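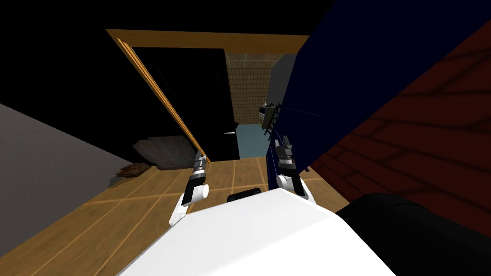

Irja Sjöberg wants to know why we'd pay for a simulator licence at all when the old one is free and the team knows it. Fair point, and she's put it in writing now, so it needs a proper answer before we renew. Notes as I go.

Wednesday, August 29, 2018

Gromell sim kit, trial licence, second go. Doorway test. Head view, both arms forward, grippers open, door already open into the tiled room.

Install – fine this time. Last time the licence server fell over, today no trouble. Start-up still slow.

Head view is good. Steep look down, so you get a lot of our own white body at the bottom and less doorway than I'd like. Need to try a higher neck angle. Arms both show, which Austra asked for.

Light: dim room, brighter one past the door. Door nearly black, you get the little silver handle and not much else. Exposure setting is in the manual, p. 4, but the page describes a menu I can't find. Emailed Kostov (they do the support). No anwser yet.

Textures so-so. Floor and the tiles next door fine. The grey heap by the wall could be rubble or cloth, can't tell, and if I can't I doubt the classifier will. Ask whether we can swap in our own meshes without paying for the upper tier.

Cost as quoted: 500 a seat per year, or 2,000 for the site. We'd need 4 seats, so same money either way. Take the site one if we take anything. Hiu-tung to check wether support is included or extra, the quote is vague.

For Irja – the old sim can't do two arms and a head camera in one run, we fudged it in June and lost most of a fortnight. Main argument really. Second one is the room library, doors and frames come ready made. Not convinced by their contact model yet, haven't pushed it.

To do
– neck angle, rerun same room
– gripper on door handle, left then right
– lights up, compare
– chase Kostov
– Agnes has the spare dongle, get it back

Trial has 2 weeks left. Leaving the room loaded on the bench machine, please don't close it.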